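Plenthorpe Lattice Table, square, low

Metal side table / work table. Dark olive frame, diamond-lattice top. Ships from stock. Sold singly.

We've had the Plenthorpe in the shop range since September and it's the table we keep dragging from room to room. It's low, it's square, and you can get at it from all four sides, so it suits anything you'd do standing up with your hands out in front of you: folding, sorting, wrapping, potting up seedlings.

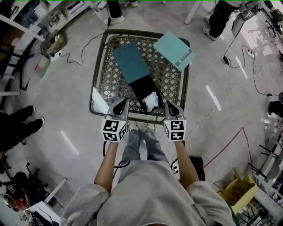
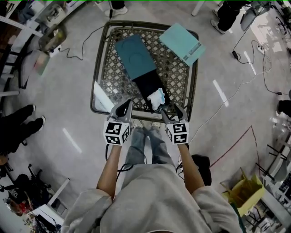
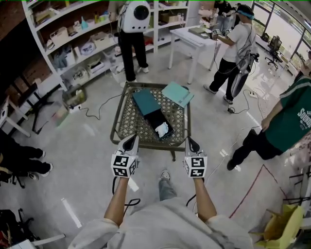 Teal things and a crumpled bit of white on the lattice top.

The open top is what sold us on it. Crumbs, lint and potting soil drop straight through, and a quick pass with a brush takes care of the rest. Outdoors, rain drains away and you don't get a puddle sitting in the middle (we left ours on the patio for most of a wet week and it came back in looking fine!). Light comes through it too, so even in a small room it doesn't feel like a big dark block.

The olive is a lovely color, by the way. It looks nearly black in the evening and much greener by a window. It goes with the Urbonaitė bench and the Edix stool if you're building up a set, though neither is an exact match.

Size and care

Top: 700 x 700 mm
Finish: olive, matte
Assembly: four legs, 5 mm hex key in the box, allow around 20 minutes
Cleaning: warm water and dish soap, soft brush for the lattice
Feet: screw-in levelers, good for uneven patios

A few things to know before you order. Small items like pins, beads and loose screws will fall through, so put a tray or a cloth down first. Stemmed glasses are wobbly on the lattice. If you want a solid surface some of the time, the Estier drop-on tray fits inside the rim and lifts off again with one hand. It's sold separately, item 73 on the accessories page.

Please don't sit on it. It's happy with folded laundry, boxes, a sewing machine or a couple of big plant pots, but it isn't a bench.

Spare feet and touch-up paint are available from the parts page.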